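Chapter 7
Small Pots, Indoor Tables

Draft for print, November 4, 2023
Bradport Certificate in Home and Grounds, Unit 2

What you'll cover
Watering small succulents without drowning them
Pots, saucers, and what each is for
Sharing a table between plants and food
Keeping a plant log

Before you start

Read Chapter 6 first if you skipped it. Soil mixes are in there and we won't go over them again. You'll need one succulent, any kind, a saucer that fits, and a can with a long spout. A jug will do at a pinch but you'll make a mess.

Most people kill these plants with kindness. A bit of water every morning, same as the cat. Roots sit in it, go brown, go soft, and by the time the leaves show it the plant is mostly gone. When we looked over the logs from the Stullmont evening class, 22 plants had been lost in one term. Overwatering in nearly all of them. One got knocked off a sill.

So. Less water, less often, and in the right spot. The right spot is the soil. Rosette types hold water in the middle of the leaves and it sits there for days, especially in a cool room. Bring the spout in low, under the leaves if you can, and pour slow. Stop when it starts coming through to the saucer. Wait ten minutes, tip the saucer out. Done.

The table

Few of us have a potting bench. Plants end up where people eat, and thats fine, with a bit of order. Food to one side on a mat, pots to the other, can comes out when it's needed and goes away after. Colours below vary a fair bit: lime green, reddish-brown, a darker green. All are normal colours for succulents, so don't panic if yours isn't green. Look at where the spout is, and which pots have a saucer under them.

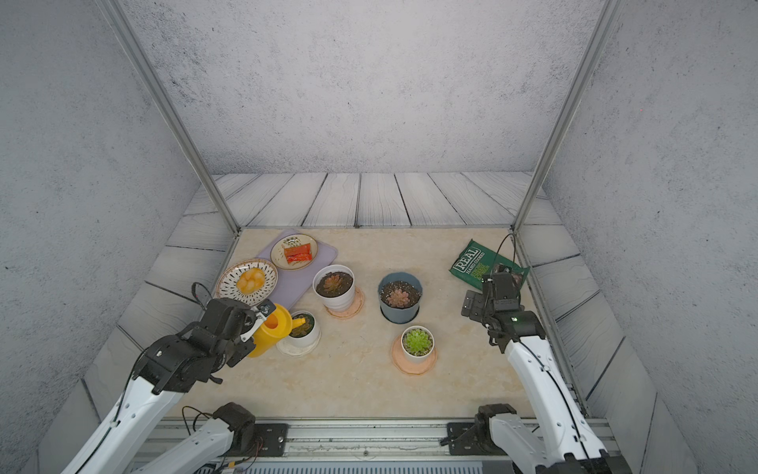
7.1 Pots and saucers

A pot with a hole needs a saucer. A pot without a hole doesn't, but then the water has nowhere to go, and you have to be twice as careful. Check before you buy. Turn it over in the shop, no one minds.

Saucer should be wider than the base of the pot. Too tight and you can't see the water sitting in it. Doesn't have to match. A stone or marble top can stain from damp pots, so put something under them even if you think they're dry.

Size: go one up from the old pot, no more. A small plant in a big pot is a small plant in a lot of wet dirt. The Reuter range used in our practical sessions comes in 60 mm and 70 mm across the top, either will do for the exercises.

Key words
Rosette: leaves growing in a circle from a centre point
Saucer: dish under the pot, catches run-off
Run-off: water that comes out the bottom
Top-heavy: plant wider than its pot, tips over easy

7.2 When to water

Finger in the soil, down to the first knuckle. Dry? Water. Damp at all? Leave it and check agian in a few days. Wrinkled lower leaves can mean thirsty, but feel the soil before you decide. Soft see-through leaves usually mean too much.

In November with the heating off, or in a shaded room, go longer. Don't follow the tag from the nursery, it's written for everywhere at once.

Activity 7A
Weigh your pot on a kitchen scale, dry. Water it as above, tip out the saucer, weigh again. Write both down in your Omico log sheet (form 757, back of the book). Weigh every three days, same time of day, until it's back to the first number. Bring the sheet to the next session, we'll use it in 7.3 to set a watering gap for your own room.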